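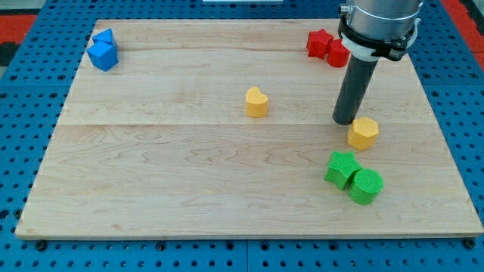 Coloured blocks on the maple board, two each of blue, red, yellow and green.

Karkance Tabletop Blocks – data card

Summary
Karkance is a collection of 3879 still pictures of small coloured blocks laid out on a wooden board. It is maintained by the Dlamini Institute and supports work on sorting and grouping by colour.

Contents
Layouts are divided into 60 groups. Each group has its own folder and a plain text file giving the colour of every block and its place on the board.

Setting
The board is pale maple with a visible grain and rests on a blue pegboard table. Users should note that the grain and the seams between the strips may be mistaken for edges – particularly by simple outline methods.

Known limits
Shadows have not been removed. Labels for 15 layouts are under review.

Access
Requests should be addressed to the Dlamini Institute data office.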